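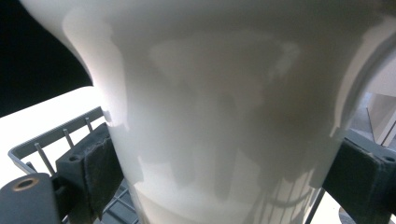 Text and testing: Martti Hakala
Clunimel Night Retainer, User Guide
Section 2: Setting up and first week

Welcome to the fun part! Your impressions have been to the lab and back, and you now have a retainer made for your teeth and no one else's. Set-up takes one evening. Have the case, the Horstead soaking tub and a mirror within reach before you start.

Before first use

1. Check the number on the case lid against your order slip. Kits with the clear case are marked 1029; kits with the blue case are marked 1901.
2. Wash your hands and rinse the retainer under cool water.
3. Run a fingertip along the inside edge. If you find a rough spot, leave the retainer in its case and call your orthodontist.
4. Brush and floss as usual.

CAUTION: Never rinse or soak the retainer in hot water. The plastic can warp, and a warped retainer has to be remade.

Putting it in

5. Hold the retainer with the small Coner notch facing forward.
6. Seat the front teeth first, then press gently over the molars with your fingertips until it feels even on both sides.
7. Close your lips and swallow a few times. Extra saliva on the first night is normal and usually settles down — mine did before I had finished a chapter of my book.

CAUTION: Do not bite the retainer into place.

NOTE: A snug feeling is fine. Sharp pain, or a gap you can see between the plastic and a front tooth, means stop and call the office. 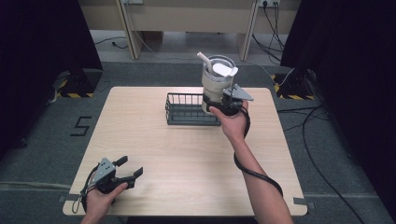
A wearer on the upper-and-lower set wrote that the lower one kept popping up at the back: "I'd been starting with the molars, and it took me till Wednesday to notice. Front teeth first and it clicks right in. Could you put that step in bigger letters?"

We love getting notes like this! Step 6 applies to both retainers. Practice it at the mirror until you can do it half asleep.

Taking it out

8. Hook a fingertip over the inside edge at the back on one side, loosen it, then do the other side.
9. Ease it forward off the front teeth. Don't pull from one side only.
10. Rinse, brush with a soft brush and no toothpaste, and let it air dry.
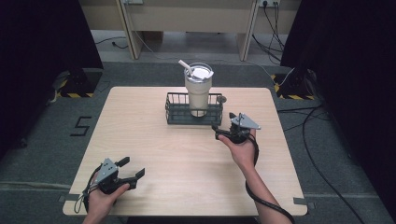
Plain cool water is the only drink that goes with a retainer in your mouth. Coffee, juice and soda wait until it's out and in its case. For water at night, a lidded tumbler with a straw, like the cream one standing in the wire basket, makes a great bedside companion. Wash the lid and straw as often as you wash the cup.

Weekly soak

11. Fill the Horstead tub to the line with cool water and drop in one Bozsik tablet.
12. Soak for the time printed on the tablet wrapper, then rinse well before wearing.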